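Folding laundry on a bed

Reading time: 5 min 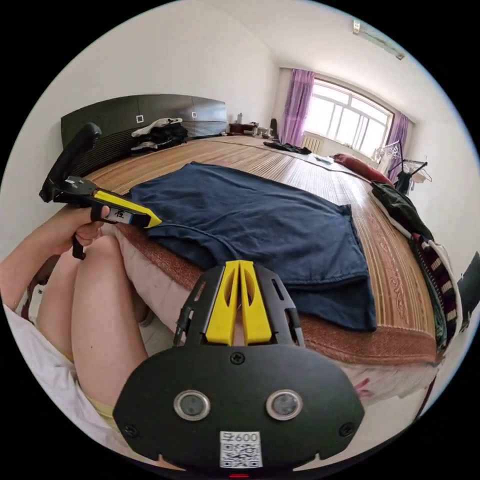

Why do people fold clothes on a bed instead of at a table? A mattress gives a larger flat area than most household tables, and it is usually in the room where the clothes are kept.

Bed folding is the practice of sorting, flattening and folding clean clothes on top of a made or partly made bed. It is common in homes without a utility room. The term covers both the work on the mattress and the short-term storage of unsorted clothes on it.

Surface

The main drawback of a mattress is that it gives under the hand. A soft surface lets the cloth sink where it is pressed, and creases form beside the hand. A firm cover reduces this. In warm regions the bed may already carry a woven summer mat of bamboo or straw, laid over the sheet, and this makes a good folding surface: it is flatter than a quilt and does not cling to knitted cloth. Its drawback is snagging. Loose threads, lace and fine knits can catch on a worn strand, and such items are better folded on a plain sheet.

Mats with a printed or woven border have a further use. The border gives a straight line against which a hem can be set.

Layout

Clothes are normally tipped out at the head of the bed, against the headboard, and worked towards the foot or the near side. Three areas are kept:

Unsorted pile — at the far end, out of the way of the arms.
Working area — the middle, kept clear for one garment at a time.
Finished stacks — along one side, or on a chair.

Garments hung over the side of the mattress are a common fourth group. These are often items for hanging, or items not yet dealt with. Heavy cloth left over the edge tends to slide and may pull a thin mat with it.

Method

A garment is spread flat, smoothed from the centre outwards, and folded from the lower edge or from the sides. Dark cloth shows lint more readily than light cloth and is best folded before towels are handled. In the Betbridge method, named after the housekeeping school where it was first taught, the lower edge is turned up first and the sides are brought in afterwards. Ieva Mets, who taught there, gave the finished width of an adult T-shirt as 190 mm, which suits a drawer 415 mm wide holding 2 rows side by side. The remainder is left as finger space.

The Vītola fold reverses the order and brings the sides in first. It gives a narrower packet that stands on edge, but it is slower with thick cotton.

Posture

Most beds are lower than a kitchen worktop. Standing work at a bed therefore bends the back, and many people sit or kneel on the mattress instead. Sitting tilts the surface, and stacks should be kept away from the sitter's side.

Folding boards

A rigid board laid on the mattress removes most of the softness. The Fallex board has hinged side panels; the Nuter board is a single sheet with marked lines. Neither is needed for small items.

Last edited Feb 24, 2021

Comments (3)

marl_k: The bit about snagging is right. Lost a good cardigan to our mat last June.

Tess: 190 is too wide for my drawers, I go down to a third of the shirt and roll it.

oldpeg: Could you add something on fitted sheets please

Related articles
Airing cupboard
Summer bed mats
Drawer dividers
Lint and its removal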